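Skileck pauses two-arm work after gripper fault

December 19, 2022

Skileck has stopped all two-arm trials at its test lab after a gripper failed to respond to a stop command and kept closing. There were no injuries. The company said one arm came within 2 centimetres of the base of its neighbour before the power was cut by hand.

The fault showed up during a block-sorting routine, a basic job the lab uses to check new software before it goes on to customers. Skileck makes small bench robots for packing and parts handling. The grippers come from a supplier, Nomudetti, and the control software, called Etim, is written in-house.

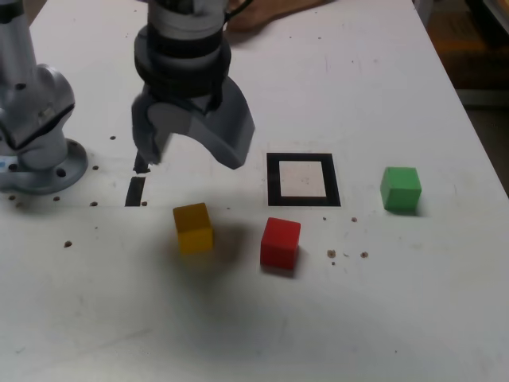 A gripper over the coloured cubes at the Skileck lab.

According to a notice sent to customers, the stop signal left the controller but was not acted on at the gripper. Staff first suspected the cable. A replacement made no difference, and the fault came back 3 times in 2000 test cycles. The company now believes a timing error in Etim is to blame — an update in May changed the order in which messages are handled — but it has not ruled out the gripper's own electronics.

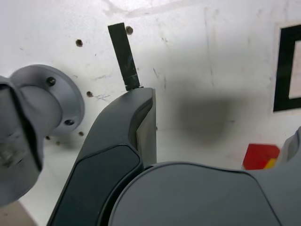
Until the cause is confirmed, customers running two arms on a shared bench are being asked to go back to the version of Etim they had before May, or to run one arm at a time. Single-arm benches can stay in use at normal speed, provided the emergency stop is tested at the start of each shift.

Flomlow, which uses 6 of the benches in its parts warehouse, said it had switched to single-arm work and expected some orders to be delayed. It has not seen the fault on its own equipment.

Skileck said a software fix was being tested and would be sent out free of charge. Nomudetti has asked for the affected gripper to be returned for inspection.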